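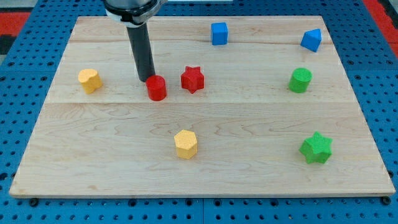 ## Bread Nights at Letville Kitchen: your questions

**I've never baked a loaf in my life. Can I come?**
Yes, please do! We start with a plain white loaf (300 grams of flour, 200 of water, plus yeast and salt), and we love having first-timers at the counter.

**Do I need to bring anything?**
An apron and a bag for your loaf. Flour comes from the Postel mill, and it smells wonderful when you open the sack.

**How long is a class?**
Three hours, with 30 minutes for tea while the dough rests. Doors open at 6 p.m.

**Can I bring my own sourdough starter?**
Oh, we'd be thrilled! Feed it that morning and keep the lid loose on the drive over.

**Is there a gluten-free night?**
One every month, in the Feng Street kitchen. Those fill up fast, so sign up early.

**Where do I park?**
Behind the Dodimau building, free after 5. The side door is closer if you're carrying a Dutch oven.

**Can I take dough home?**
Sure, ask for a tub and bake it the next morning.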